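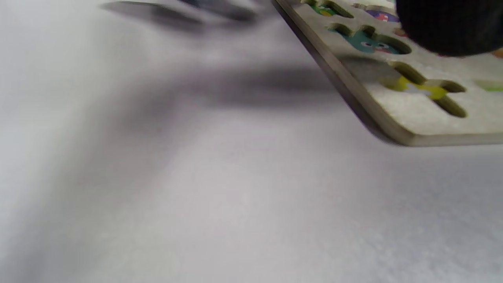
Corner of an inset board, with the printed base layer showing in the recesses.

Search this forum Enter keywords Go Advanced search

Inset boards: which glue for a printed base under a cut top panel?

tray_and_knob
11/3/22
I keep the repair shelf for the toy library in Paddale. The lending log stands at 1,421 loans since the last full inventory, and wooden inset puzzles are the item type that comes back to the repair shelf most often. The complaint is nearly always the same. The printed sheet under the top panel lets go at the bottom of a recess, starting at the wall, and then a child gets a fingernail under it.

I plan to make replacement boards in house. Construction is a plain backer, a printed paper sheet glued to it, then a top panel with the shapes cut through, glued down over the print. What I want to settle before I buy anything:

Which adhesive between paper and backer, given that the finished board will be wiped down after each loan?

Seal the print before the top panel goes on, or after?

How much clearance between piece and recess? My test pieces bind in August and rattle in winter.

I have a scroll saw, a flat press made from two old drawing boards, and a basic inkjet printer. I don't have access to a laser cutter.

kerfwatcher
The order of operations matters more than the brand of glue. Seal the print first, on both faces, then glue it down, then glue the top panel over it. If you seal after assembly, the sealer never gets properly into the corner where the recess wall meets the paper. Wipe water sits in that corner and wicks under the sheet.

For the paper bond I use ordinary white wood glue, thinned slightly, rolled on with a foam roller and pressed overnight between waxed sheets. It's cheap and it works.

mdf_skeptic
Disagree on sealing both faces. A sealed back face gives the glue nothing to key into. You are then relying on glue to sealer, then sealer to paper, and the weakest of those will fail. Seal the front, leave the back raw.

Also, thinned white glue puts a lot of water into the sheet. The paper expands across its width, you press it flat while it is swollen, and it dries under tension. It will look fine for a season. Then any cut or scratch in the sheet opens up.

kerfwatcher
The back face seal is one thin coat, scuffed. It stops the inkjet dye from migrating when the glue goes on. I have boards made this way that have been in a daycare for years.

mdf_skeptic
Years in one building with one heating system is different from being carried home in a tote bag every couple of weeks. The original poster's boards go through kitchens, cars and porches. I would not generalize from yours.

Kamala Nadar
Signing with my real name because I sell boards and people should know that when they read my advice.

I stopped using wet glue on paper altogether. I use Jeminska dry mounting film, which bonds under heat and pressure with no water involved. The paper stays the size it was printed, so the picture lines up with the cutouts. With wet glue I was losing register at the far edge of larger boards, because the sheet had grown by the time it hit the press. A piece with its matching outline printed under it looks wrong to a child if the outline is off by even the width of the line.

Downsides: the film costs more than glue, you need a heat press or a lot of patience with an iron, and there is no repositioning once it grabs.

On sealing, I side with mdf_skeptic. Front only, two coats, the second one after a light rub with a gray pad. I let the seal cure fully before the top panel goes on. Fresh sealer under a clamped panel stays soft far longer than the can suggests.

tray_and_knob
Register is something I hadn't considered. On my first test board the outlines along one side sat partly under the recess wall. I assumed I had cut badly.

Does the film hold at the recess edge? That's where all of ours fail.

Kamala Nadar
It holds if the top panel is glued right up to the wall. Most factory boards I have taken apart had glue in a pattern of lines or dots across the panel, and whether a given recess edge had glue near it was a matter of luck. Where there was no glue, there was a gap, and moisture got in there.

Roll the glue on the underside of the top panel, thin and even, and keep it just short of the edges. Clamping pressure brings it the rest of the way. If you get a bead of squeeze-out in the recess, take it off with a damp cotton swab before it skins. Dried beads keep the pieces from seating.

kerfwatcher
Wet glue under the top panel is fine but wet glue under the paper is not?

Kamala Nadar
Correct. Under the top panel, the face of the paper is already sealed, so the water goes up into the wood. Under the paper, the water goes into the paper.

kerfwatcher
Fair enough.

grainline
On the clearance question. Binding in summer and rattling in winter is moisture movement, and you won't cut your way out of it with solid stock. Solid wood moves across the grain and hardly at all along it, so a round piece becomes slightly oval, and so does a round recess. If the grain of the piece and the grain of the panel run the same way when the piece is seated, they move together and the fit stays tolerable. If the piece can be turned, they fight.

Use a stable sheet stock for both and most of this goes away. I buy birch plywood from Kartha, the grade without patches. Condition it in the shop before cutting. I aim for 50 percent relative humidity and leave the sheets on stickers, with air on both sides, until they stop changing weight on a kitchen scale.

For clearance itself I don't measure. I cut the piece out of the panel and use the waste as the piece. The blade kerf is the clearance. If it is too tight after finishing, a few strokes of fine paper on the edge of the piece.

mdf_skeptic
Using the dropout as the piece works, with one catch: you need an entry hole for the blade, and that hole shows in either the piece or the panel. On a lending item, a small hole is a place for crumbs.

grainline
Drill it on the line at a sharp corner, with the smallest bit that will pass a pinless blade. After sanding you have to look for it. Or fill it with sawdust and glue.

mdf_skeptic
Sure, if the shape has a sharp corner. A circle doesn't.

tray_and_knob
Most of the set I need is farm shapes and simple vehicles, so there are corners. I can live with a filled hole on the round ones.

On finish for the edges: we wipe with a mild soap solution. No alcohol. Bare plywood edges in the recess walls bother me.

grainline
They should. Edges drink. Thin the first coat of whatever you use so it goes deep, let it dry, sand off the fuzz, then put on a normal coat. Do the recess walls before the panel is glued down, with a small brush or a folded strip of cloth. It's tedious, but it's the only time you will have access from both sides.

Keep finish off the glue face. Tape it if you must.

paperhat
Coming at this from the print side. Inkjet dye will fade on a board that lives near a window, whatever you put over it. If you can send the sheets out, ask for pigment prints on an uncoated matte stock. Rostatia does short runs and will accept your own file with the cut outlines included as a separate layer, so you can print that layer again on plain paper as a cutting template. Same file, same scale, and the template and the base match.

Don't laminate the sheet with glossy pocket film. It is slick, the wood glue won't hold on it, and the top panel peels off in one piece.

kerfwatcher
Seconding the part about laminate. I tried that once.

One more point on the template. Stick it to the top panel over a layer of masking tape, so the spray adhesive is on the tape and not on the wood. Residue from the spray causes fisheyes in the finish later.

tray_and_knob
Plan as it stands, corrections welcome:

Pigment prints, outlines on a separate layer. Front sealed with two coats, back left raw. Dry film between paper and backer. Plywood top panel, conditioned first, template over tape, dropouts kept as pieces. Recess walls finished before assembly. Thin even glue under the top panel, swab the squeeze-out, press overnight.

I'll build one board this way and one with kerfwatcher's both-faces seal and thinned glue, same artwork, and lend them both.

mdf_skeptic
Mark them on the underside of the backer, in pencil, under the finish. Labels come off in the wash.

Let the finish cure completely before the first loan. Solvent smell is the first thing a parent will call about.

kerfwatcher
Fine with me. Log the number of wipes as well as the loans if you can. I'd like to see the wipe count on mine before anyone calls it.

tray_and_knob
Will do. The return sheet already has a column for cleaning, so it's only a matter of filling it in. Film is on order.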